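Kitchen corner, notebook, December

Started 9:40. Plan for the morning was to clear the counter, do the whiteboard, and get the inventory of what lives in the upper cabinets onto one sheet so that we stop buying things we have. Got through most of it. Writing it up while I still remember which box went where.

Background for anyone reading later: the kitchenette at the end of the room has been used as a kitchen, a rinse station and a parking spot for half-finished jobs, all in the same week. After the Onura write-up went in we had a backlog of mugs, two bags of coffee open at once, and a drawer that would not close. Ailbhe Brophy asked at the last group meeting for a proper reset before the break. I said I would do it if people would leave me the corner for a morning.

Upper cabinets first. Took everything out and put it on the long table. Left to right as they are now:

First cabinet: mugs, glasses, the tall jug. Threw out three mugs with cracks in the handle. Kept the chipped one from Keogh, it holds water fine and someone is fond of it.
Second cabinet: coffee, filters, tea, sugar. Old filters were the wrong size for anything we own. 200 of them, unopened. Put them in the give-away box by the door.
Third cabinet: plates and bowls, lunch boxes without owners. Lunch boxes get a strip of tape with the month on it. Anything still there after the break goes.
Fourth cabinet: cleaning stuff that should be under the sink. Moved it under the sink.

Shelf liner in the second cabinet had gone sticky under the sugar. Peeled it off, washed the shelf with warm water and dish soap, left the door open to dry. Do not put the sugar back without a tray under it. I cut the side off a plastic box lid and that does the job for now.

One hinge on the third cabinet is loose. Tightened both screws, but the upper one just turns in its hole. Needs a longer screw or a matchstick and some wood glue. On the list.

Whiteboard next. It is on the same side of the room and people stand at it with their coffee, so it counts as part of the corner as far as I am concerned. The fork detection poster still has the left half. Next to it there are old marker sketches, the boxed face and the letters around it, which have been there long enough that they don't come off with a dry cloth. I have left everything as it was until I hear who wants what. Went through the markers and tested them on scrap paper. Dead ones went in the trash, the good ones are back in the tray.

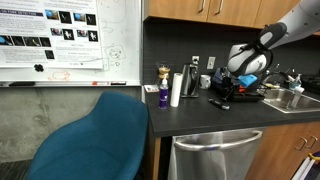

Ailbhe Brophy would like the poster kept up until the Jenonura visit is over, and says the right-hand side can be wiped as far as she is concerned, provided somebody copies the sketch down first. She also asks that the board be cleaned with the proper spray and a soft cloth, and that we stop using kitchen paper on it, as it leaves lint in the tray.

Fine by me. I will copy the sketch into the back of this notebook before I wipe anything. Poster stays. If we want more writing space after the visit, it could move to the hallway, where there is a bare stretch of wall and people walk past anyway.

Chairs: seats vacuumed, crumbs out of the seams. One of them had a coffee ring on the seat. Dabbed it with cold water and a little dish soap, then blotted. Lighter than it was. Will look again tomorrow in daylight.

Carpet: vacuumed as far as the kitchen side. There is a flattened track where everyone cuts across to the coffee. Nothing to be done about that with our vacuum.

11:15, counter. Wiped from the wall forward, then the front edge, then the edge again where it was tacky. The dark top hides spills until you put your sleeve in them, so it helps to crouch and look along it toward the light. Two passes with the spray and one with plain water. The backsplash tiles had grease spots at the stove end. Those needed dish soap and a scrub with the non-scratch side of a sponge. Tile came up well, the grout lines less so.

Rules I would like us to try for the counter, written down so that we can argue about them:

Paper towels stay out, upright, where you can grab one with wet hands. Spray bottle stays next to them. Everything else that is not in use goes in a cabinet or in the dish rack. No parcels on the counter. No pens and markers on the counter either, they roll under things and then we buy more.

Dish rack. Took it apart and soaked it in the sink. The bottom had a layer of scale, so I used white vinegar and hot water, half and half, and left it for a while. Most of it came off with a brush. The feet are still a bit rough. Put it back to the left of the sink, where it had been, as the drips then have the shortest way to go. It would be good if whoever fills the rack in the morning empties it by the evening. At the moment it works as a second cabinet, and the clean things on the bottom get dripped on by whatever goes on top.

Dishwasher. Pulled the filter, which was bad. Rinsed it under the tap, brushed the mesh, wiped the rubber seal on the door. There was a teaspoon under the lower spray arm, and that accounts for the rattle people have been complaining about. Ran it empty on the hot program with a cup of vinegar on the top rack. Quieter now. Descaling salt is low. The box I found in the cabinet weighs 590 grams on our scale, box included, so enough for a while but not for long.

Sink. Scrubbed with baking soda, rinsed, dried with a cloth. Drain was slow before and is still slightly slow. I took out the strainer and cleared what I could reach. If it backs up again, it is the trap, and that is a job for the building people. The soap and the hand pump stay at the back by the faucet. Please don't put them in the cabinet, they only come out again.

Sponges. We had a wet pile of them in a bowl. All gone now. New system: one for dishes, one for the counter, and they are not the same one. Dishes sponge lives at the sink. Counter sponge gets rinsed, squeezed out and stood on its edge so the air gets to it. Swap both every week. I have cut a corner off the counter one so that you can tell which it is. When a dishes sponge gets old it does not get promoted to counter sponge, it goes in the trash.

Note on the wall over the dish rack: left alone.

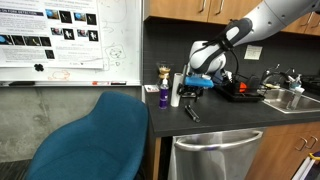
Can the sponges go through the dishwasher to get another week out of them?

Once, on the top rack with a hot program, and after that they go out. I tried it twice at my old place and they started to come apart, with bits ending up in the filter. Since the filter is the part we have just cleaned, I would sooner spend the money on new ones. We have seven left in the pack, in the cabinet under the sink on the left.

1:30, after lunch. Came back to four mugs in the sink, so the reset lasted less than an hour. Loaded them.

Cabinet sheet. Typed up the contents of the upper cabinets and printed it at half size. It goes on the inside of the second door, where the coffee is, as that door gets opened the most. If you finish something, put a line through it. If you buy something, write it in. The order list goes in on the first working day of the month and I will go by the sheet and nothing else.

To buy, from today:

Coffee filters, right size this time (measure the cone before ordering)
Dishwasher salt
Vinegar, two bottles
Board spray and soft cloths, for the whiteboard only
A shallow tray for the sugar
Longer hinge screws, a few
A bin with a lid for coffee grounds

On the bin: Retano has a small one with an inner bucket that a colleague downstairs likes. I have not seen it. It would have to fit under the sink next to the pipe, and there isn't a lot of room there. Measured the gap at a bit over a hand and a half. Will measure properly with a tape before we order.

Still open:

Hinge, third cabinet.
Copy the sketch, then wipe the right side of the board.
Coffee ring on the chair, check again.
Grout at the stove end. Maybe an old toothbrush and baking soda paste.
Slow drain, watch it.
Stove not touched today at all. Needs the flat scraper, and I couldn't find it. If you have it on your desk, please bring it back.

Total time on this was longer than I had planned, mostly due to the dishwasher and the dish rack. For next time I would start the rack soaking first thing and do the cabinets while it sits. The cabinets took the least effort and made the most difference to how the corner feels to use.

Give-away box is by the door until the end of the week. It has the filters, a teapot without a lid, and a cake tin with a dent in it. Take what you want. What is left goes down to the shelf in the lobby.

Stopped at 3:10. Vacuum back in the closet, cloths hung over the radiator, window left on the latch for the vinegar smell.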